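About us

Gotska is a small robotics firm. We build and train grippers, mostly for picking and packing. Started in April with one bench and a lot of borrowed chairs.

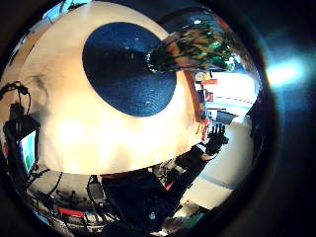

Kit, cables and a gloved hand at Gotska.

People ask about the Kosa fault so best say it here. 462 picks in, the Kosa arm lost its grip signal and kept closing. Stop button worked but too slow. No one hurt, one cracked finger pad. Cause was a loose conector at the wrist.

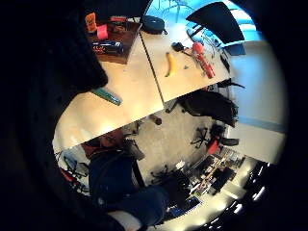
Since then every cable gets a pull test before power goes on, and the arm stops by itself if the signal drops for 44 milliseconds. Washington Brito looks after safety and can halt any job, ours or a customers. Full fault report on request, ask for Washington.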